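Cups, Mats and Washing Up: Your Questions
Kelmendi Play Room, Farkgate
Reading time: 3 minutes

Many parents and helpers write to us with the same questions on the plastic cups, so I collected the answers on one page. If your question is missing, please send it and I will add it.

Which cups do you use?

Simple plastic cups in a conical shape, wide at the rim and narrow at the base. We have light blue, yellow and a pale green you can see through. All are the same shape, so the colours can be mixed freely in one stack.

How many cups should one child get?

For the little ones we give 3, one in each colour. When a child can build and take apart without help, we go up to 10. More than this on one table becomes noisy, and half of them finish on the floor.

Which way up should a cup stand?

For building, with the wide rim down. It stands more firmly like this, and the next cup has a flat place to sit on. For sorting games it is the opposite - the opening must look up so that small things can go inside.

Do I need a mat?

I would say yes. On a bare table a light cup slides away when a sleeve touches it. We cover nearly the whole table top with a large brown mat, and the colours of the cups are also easy to see against it. 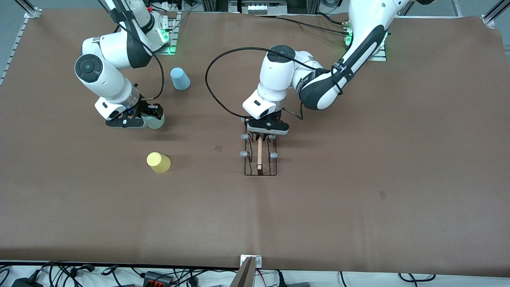
A mat must lie flat to the corners. If yours arrived rolled, leave it overnight with some heavy books on it, and turn it once in the morning. Please do not iron it. One family in Vesport tried this and had to buy a new one.

My cups stick together in the stack. What can I do?

Do not pull hard, and do not use a knife. Hold the outer cup in warm water for a minute and turn the inner one gently. Usually it comes free. To avoid the problem, dry the cups fully before you stack them.

Can they go in the dishwasher?

We wash ours by hand, with a soft sponge and normal washing-up liquid. Check under the base of your own cups for a mark before you try the machine. The rough side of the sponge makes the clear green ones cloudy after some time.

Where can I get the same ones?

Ours came from the Tollgate household shop, order number 2316. In December they are often sold out, so ask early. Other cups are fine too, if they all have the same shape.

Can I borrow a set?

Yes. Write to Tiburcio Magaña, who keeps the lending list. Sets should come back washed and stacked - if one cup is missing, only tell us, there is no fee.

3 comments | Share this page

Contact | Copyright Kelmendi Play Room | Back to top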